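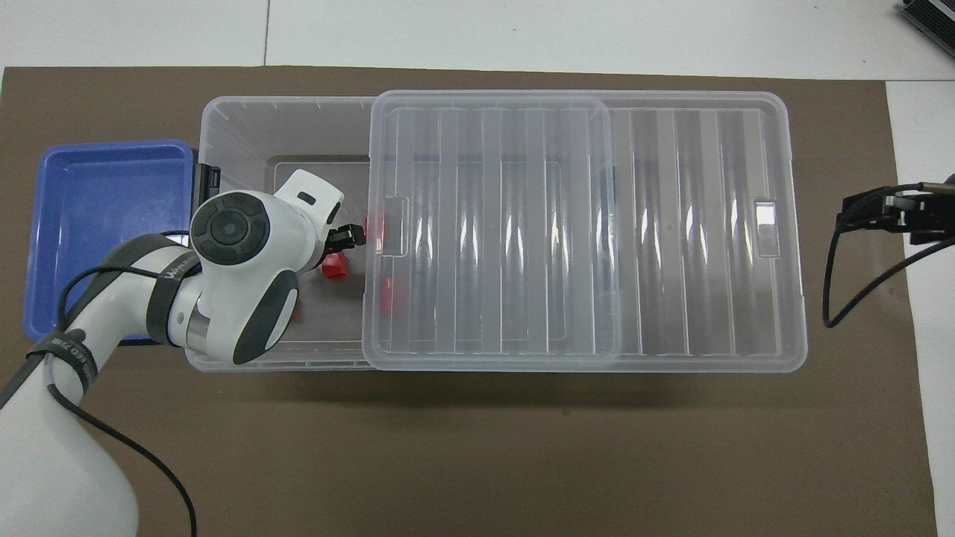 本数据集用于比较两种夹爪指尖在透明容器内取物时的表现，由 Grorbridge 工作台采集，内部项目名 Biltura。任务只有一个大类：从收纳盒中取出红色小块，放到指定位置，部分条目还要求先处理盖子。选透明塑料盒是有意的，盖子上有一排竖向的凸棱，灯光下反光很强，深度相机在这一区域的读数经常缺失；盖子只遮住盒子右侧一大半时，左边留出的开口刚好考验夹爪能否贴着盒壁下探，而被盖子边缘压住视线的红块，透过塑料看颜色会变淡，基于颜色阈值的检测容易漏掉它。旁边的蓝色浅托盘是放置区，垫子统一用棕色，便于分割。

版本说明

当前版本发布于2020年11月8日。与一月的内部试用版相比，重新标注了全部盖子状态，删除了时间戳错位的条目，并把两种指尖的数据放进同一套目录。试用版的索引文件与本版不兼容，请不要混用。

数据规模

共403条轨迹，每条对应一次完整尝试，成功和失败都保留。单条最长900帧，超过的在采集时自动终止，记为超时。验证集固定，不随版本变化；训练集内部不再划分，使用者可以自行切分，但请按采集批次切，不要按单条随机切。同一批次里盒子的摆放位置变化很小，随机切分会让验证成绩偏高。

硬件配置

双臂工作台，左右各一只夹爪，大部分条目由左臂取物，右臂待命或扶盒。两种指尖在记录中分别写作 V 和 H：

V：Vakulenko 指尖，较窄，末端平直，无软垫。
H：Hadier 指尖，较宽，内侧贴有软垫。

更换指尖后重新标定工具中心点，标定结果存在每个批次的目录下。两种指尖使用同一套控制器参数，闭合力上限没有分别调过。我们知道这对 H 略为不利，软垫在现有上限下压不实，夹小块时会有轻微转动。要做公平的力控对比，这批数据不够用。

相机为头部一路、腕部两路。头部相机位置固定，腕部相机随臂运动。三路图像按控制器时钟对齐，头部相机偶尔丢帧，丢帧处不插值，在索引中标为空。

目录结构

每个批次一个文件夹，里面有：

config：指尖类型、标定结果、相机内参
episodes：逐条轨迹，含关节角、夹爪开度、末端位姿
images：三路图像，按轨迹编号存放
labels：盖子状态、目标物、结果和失败类型

关节角单位为弧度，夹爪开度归一化到0到1，1为全开。末端位姿以左臂基座为参考系，右臂数据也换算到了这个坐标系。四元数顺序是 w 在前，一月试用版是 w 在后，旧脚本读新数据时要改这一处。

标注字段

lid_state：open、partial、closed。盖子平放在盒口上但没有盖全，记为 partial，不区分遮住哪一侧。
target_visible：取物开始时目标是否能被头部相机直接看到。隔着盖子能看到的记为 through_lid，不算直接可见。
result：success、fail、timeout。
fail_type：只在 fail 时填写，共6类，分别是碰盖、碰壁、夹空、夹起后滑落、放置偏出托盘、人工中止。

碰盖和碰壁同时发生时，只记先发生的一项。滑落指物体离开盒底之后脱手，没有离开盒底的归入夹空。这条界线在标注时争议最多，后来对所有相关条目做了二次复核，复核人与初标人不同。

初步观察

以下只是采集过程中的印象，没有做显著性检验。

V 指尖在盖子半遮的情况下进出更容易，碰盖少，但红块贴着盒壁时，窄指尖常把它推走，夹空偏多。H 指尖夹取更稳，滑落少，代价是开口小时放不进去，经常蹭到盖子边缘。盖子完全打开时，两者差别不大。

深度数据在盖子区域基本不可靠，有凸棱的部分尤其如此。我们自己的基线只用彩色图像和关节角，没有用深度。若要用深度，建议先按盖子轮廓做掩膜。

已知问题

前10条轨迹采集时，左臂线缆拖在垫子上，几次经过腕部相机视野的下缘，标注中没有处理。
右臂夹爪在待命位时，有时会出现在头部图像的右侧边缘，做目标检测时注意不要把它当作左臂。
蓝色托盘没有固定，位置在批次之间有移动，config 里的托盘坐标是每批开始时量的，批次中途被碰歪的没有更新。
盒子内壁的反光偶尔会映出红色，颜色阈值过宽时会多检出一个目标。

使用限制

数据只覆盖一种盒子、一种颜色的目标物和一张工作台，不适合用来评价夹爪在一般抓取任务中的优劣。指尖型号的对比结论也只在这套控制器参数下成立。允许用于研究和内部评测，再分发时请保留本说明和各批次的 config 文件。

发现标注错误，请在仓库中提交问题，写明批次号和轨迹编号，附上帧号更好。修正会并入下一版，本版文件不再改动。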